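From: Ellard bench group
To: handling-practice list
Date: 25 August 2026
Subject: Re: Draft practice note for shared tabletop cells, comments wanted

Thanks for sending the draft round. We have read it against what we do at Ellard and most of it matches. My comments are below, under the parts of your message they belong to, followed by the wording we would like to see in the next version. I've cut the bits of your message where I had nothing to add.

> We are trying to keep the note short enough to pin up beside a cell.
> It covers small arms with two-finger grippers working over a table,
> picking household items, with a person nearby. It doesn't replace
> the site risk assessment and should say so on the first page.

Agreed, and please put that last sentence in bold. When we circulated our own version in April, one of the student groups read it as permission to skip the assessment. They had the sheet on the wall and thought that was the job done.

I would also say plainly that the note is for cells that have already been signed off by whoever does that on your site. If the arm has been moved to a different table, or the fingers have been swapped for a longer pair, it goes back for a check before anyone follows the note.

> 1. Speed. We suggest one reduced speed for all work with a person
> inside the marked area, and no exceptions for "quick fixes".

Fine with us. We do the same. The only trouble we've had is with people changing the speed in the program and leaving it changed. The note should say where the limit is set. If it is in the script, it can be overwritten by the next script. If it is in the controller's safety settings, behind a password, it stays put. We moved ours to the controller and the problem went away.

> 2. Stop button. Within reach of the person at the table and the
> person at the keyboard. If one button can't serve both, fit two.

Yes. Add that the button must be tested at the start of each session with the arm moving, and that the result goes in the log. A button that has been pressed with the arm parked hasn't been tested in any way that matters.

Also add that nothing is to be hung on it or stood in front of it. We've had coats.

> 3. Objects. Vergara have asked for a list of approved objects.
> We aren't keen, as it would be out of date in a month.

I'm on your side here. A list of objects won't hold up. What we use is a short set of conditions an object has to meet before it goes on the table, and people bring what they like as long as it meets them. Ours are:

- No glass, and no thin china within reach of the arm.
- Nothing with a blade, a point or a live battery.
- Nothing heavier than the gripper's rated load, weighed on the bench scale and not guessed.
- Soft toys allowed after a seam check.
- Loose cords, strings and ribbons to be trimmed, tied back or taped down.
- Anything in a wrapper to be treated as a separate object from the same thing unwrapped, and logged that way.

The cord line is the one people argue with. The worry is a string that catches round a finger and brings a second object along with the first, and the arm then carries a load nobody planned for over a part of the table that was supposed to be clear. With plush toys in particular the string can be hidden under the pile until the lift begins. I'd keep the line in even if you drop others.

The wrapper line is more about records than safety. Clear film changes how the camera sees the thing and how the fingers hold it. If the log just says the name of the object, then somebody comparing two sessions later has no way of knowing why the results moved.

> 4. Layout. We had "objects should be spaced so the gripper can close
> on one without touching another". Flokier object to this. They say
> real tables are cluttered and a spaced-out table teaches nothing.

Both sides have a point, and I think the draft could split it in two. For a first run with a new program, new fingers or a new operator, space things out. After that, clutter is allowed, but the layout should be treated as a setting in its own right, with a limit and a record.

For the cluttered layouts we ask the operator to look through the wrist camera with the arm held over the table before starting, and to check that the item between the fingers can be told apart from whatever is leaning on it. The view below is a fair example of the sort of table I mean, with a pink plush between the fingers, an orange one against it, and a few thin cords in among the toys near something yellow.

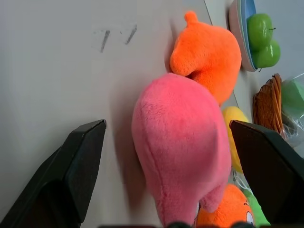 ### Wording we propose for section 4

**4.1** For a first run, objects are spaced so that the open gripper can come down over any one of them without touching another. A first run means a new program, a new set of fingers, a new operator, or the first session after a repair.

**4.2** For later runs, objects may touch, lean on or partly cover each other. The number of objects on the table is not to exceed 18, and the limit is written on the cell sheet.

**4.3** Before the arm is started, the operator holds it above the table and looks at the wrist camera view. If the target can't be told apart from its neighbours in that view, the operator moves things by hand with the arm stopped.

**4.4** Cords and strings seen in the wrist view are dealt with before the start. "It's only thin" is not a reason to leave one.

**4.5** Dishes, baskets and other open containers count as objects. They are placed so that a knock from the side of a finger won't send them over the table edge.

**4.6** The layout is recorded with one still from the wrist camera and one from the fixed camera. Both are kept with the session log.

I know 18 will look like a number plucked from the air. It's the size of our storage tray. When everything came out of one tray and had to go back in it, we stopped losing things behind the table, and no session has needed more. Jallov may want a different figure for their bigger table and I have no objection, as long as there is a figure.

On 4.5, the side of the finger is what catches people out. They think of the tips, where the gripping happens, and set the clearances from there. The outside of the finger is wider and sweeps through more space, and when the wrist turns it can reach things that looked well out of the way. Chunky fingers also hide part of the table from the wrist camera, so what's behind them has to be checked from the fixed one. That's the reason 4.6 asks for both.

> 5. Table surface. Is this worth a section? Jallov think not.

I would give it two lines. A plain, matt, light surface is easier for the camera and for people. Marks on it should be either cleaned off or noted, for two reasons. A fresh scuff can mean a finger has touched down where it shouldn't, so it's worth a look at the height setting. And a dark streak that stays there for weeks can end up being something the program leans on without anyone meaning it to.

Our habit is to wipe down at the end of the day and put a pencil note on the cell sheet for any mark that won't come off. It takes a minute. I wouldn't go further than that, and I wouldn't make people replace a tabletop over it.

> 6. Food. We've left this blank. Does anyone use real fruit?

We use it now and then. Real fruit goes in the bin at the end of the session and isn't eaten, whatever it looks like, and imitation fruit is marked underneath so the two don't get mixed up. Real fruit that has been squeezed by a gripper may leak later, so it shouldn't go back in the tray with soft toys. I'd put that in the note in those words.

> 7. Stopping rules. We had "stop if anything unexpected happens".
> Comments so far say this is too vague to follow.

It is. People get used to odd things and stop calling them unexpected. We use a fixed set and the operator has no say in it:

1. A second object leaves the table with the target.
2. Any object goes over the edge.
3. A finger touches the tabletop with force, heard or felt.
4. A hand comes inside the marked area while the arm is live.
5. The wrist view freezes or lags.
6. The same pick fails 4 times running.

After any of the first five, the arm is stopped and the operator writes a line in the log before starting again. After the sixth, the session pauses and a second person looks at the layout. The figure of 4 has worked for us. With a higher number people sat through long strings of failed picks hoping the next would come good, and by the end they weren't watching properly.

> 8. Session length. Open to suggestions.

We change the operator after 8 picks on cluttered layouts while somebody is in training, and go by the clock once they're signed off. The clock figure depends on your site rules for screen work, so I'd point to those and leave it there.

One thing that is missing from the draft altogether is who may change the note. At the moment each group seems to have its own marked-up copy, and I have seen three versions of section 2. Please put a version number at the foot of each page, and ask groups to take the old sheet down when the new one goes up.

If the wording for section 4 is acceptable, I can send it as a separate file in the same layout as yours. Flokier, if 4.2 still seems too tight for your work, could you send the list a layout you think it would wrongly rule out? Two stills would be enough to go on.

We are content for Ellard's comments to be shared outside the list.

Ellard bench group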